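Search products Enter keyword Go

Grasier wall glaze is a decorative finish for interior walls. We are making it in 20 colors, and one can of 2,000 ml is enough for two coats in a small room. Please stir well before use.
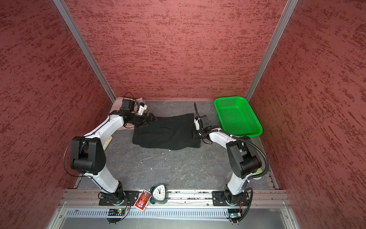 Apply the first coat with a roller and leave it for one night. The second coat is put by sponge.

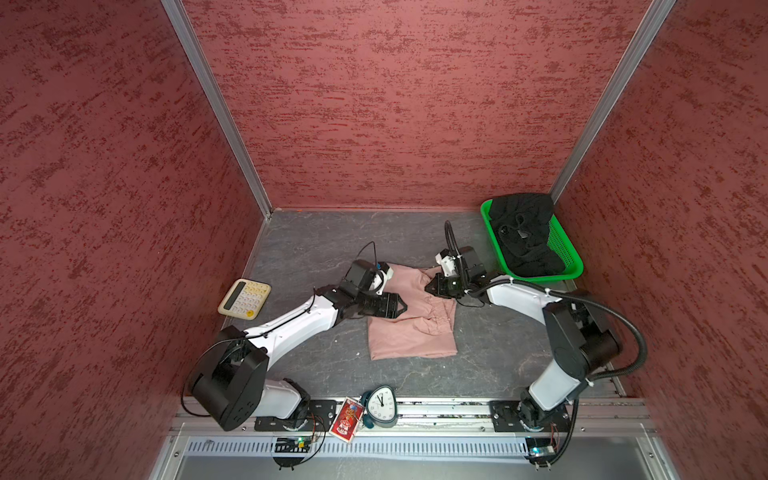

Color cards are sent free with any order. For a dark red effect, like the maroon walls with darker flecks in the photo, please ask Mebrat Jemal for advice on shades. Price per can is $68.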